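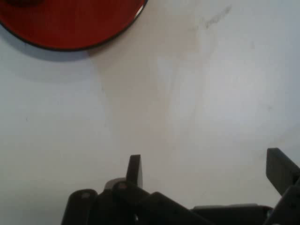

The open day at Jaber ran from late morning until 4 p.m., and I got there a little after noon with my nephew, who is nine and likes anything with a motor. The building is on the Jellunden side of town, behind the tile warehouse. Parking was free but the lot is small, so we left the car by the canal and walked.

Downstairs was mostly tables with flyers. The robot arms were on the second floor, and that was where most of the line was. We waited close to half an hour. They had put a visitor count on a screen by the stairs and it said 207 when we went up.

Rami Sfeir ran the demonstration we saw. He works on a project called Grudora, where people move the arm by hand through a small task, over and over, and a program learns from the recordings. He said they had 2,595 recordings so far and had kept 1,853 of them. The others were thrown out for things like a dropped piece or a person bumping the table. I asked if that bothered him and he said no, he had expected to lose more.
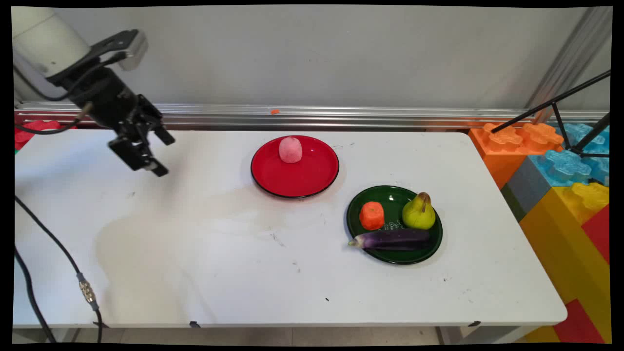
Sorting toy food is the task they picked for visitors. Rami said they tried kitchen tools first and went back to toys after a week. The pieces come in very different shapes, and I could see why that matters to a gripper with two fingers. The eggplant on the green plate is long and glossy, and its stem end sticks out past the rim. The pear next to it is a different problem, and so is the round pink thing on the red plate, which my nephew said was a peach. I wouldn't swear to it.

The arm is slower than I thought it would be. Rami said the speed is held down on open days — up to half of what they use the rest of the time.

My nephew asked whether it could peel a real carrot. It can't. He then asked about the big toy blocks beside the table and got a longer answer.

We had coffee at Skonis afterward and were home by 5. They plan to hold another one in October, and I'd go again, but earlier in the day.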